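From: Luana Honorato
To: jurura-users
Date: Apr 19, 2022
Subject: Re: [jurura-users] Mekance 3 stuck on the old build

Hi Hajar, hi all,

Hajar Younis wrote:
> My Mekance 3 still says it's on the March build and the
> updater tells me there's nothing newer. My brother has the
> same phone, bought the same week, and he got the new
> Jurura build days ago. Do I have to wipe mine and flash it
> by hand? I'd rather not, I have 300 voice notes on it that
> I never backed up.
> Also, is the dialer still slow for anyone?

Please don't wipe anything yet! I had the exact same thing on mine and it was the update channel. If you ever tried one of the test builds (even just once, even if you went back afterward), the phone stays on the test channel, and nothing has been pushed there since March. Go to Settings, System, Updates, tap the three dots and pick Stable. Then restart and check again. Mine found the update right after the restart and the download was done before my coffee was.

You'll want at least 300 MB free on top of the download itself. Mine complained at first and I had to throw out a bunch of offline maps. And do copy those voice notes off before you start – plug the phone into a computer, choose File transfer, and they're in the Recordings folder. Elibariki Shemweta posted a little script for this a while back, but dragging the folder over works just as well.

As for the dialer, it's much better for me now. It used to sit there for ages after I tapped a contact, and now it just opens. Contact search is still sluggish if you have a lot of entries (I have 200 or so from my old Elico that I really should clean up). Judit Fodor thinks it's the photo thumbnails, and she has turned them off on hers and is happy. I like the little faces, so I'm living with it.

One thing that got worse: the keyboard forgets my second language after every restart. Portuguese is gone and I have to add it back. Thaddäus Lehner opened a ticket for it, so if you see this too, please add your model there instead of starting a new one.
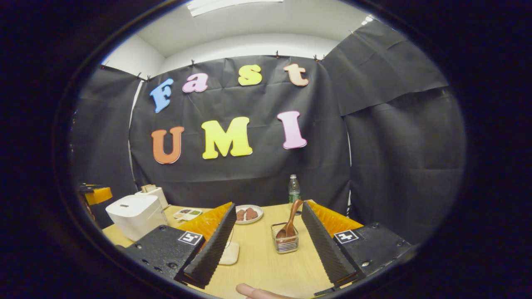 Does switching back to Stable erase the phone?
Your apps and files stay where they are, and the only thing that changes is where the updater looks for new builds.

If it still says there's nothing newer after the restart, send me the build number from the About screen and I'll compare it with mine. The Acharya mirror was lagging behind last week too, so try the main server if the download hangs.

Good luck, and tell your brother he can stop gloating :)

Luana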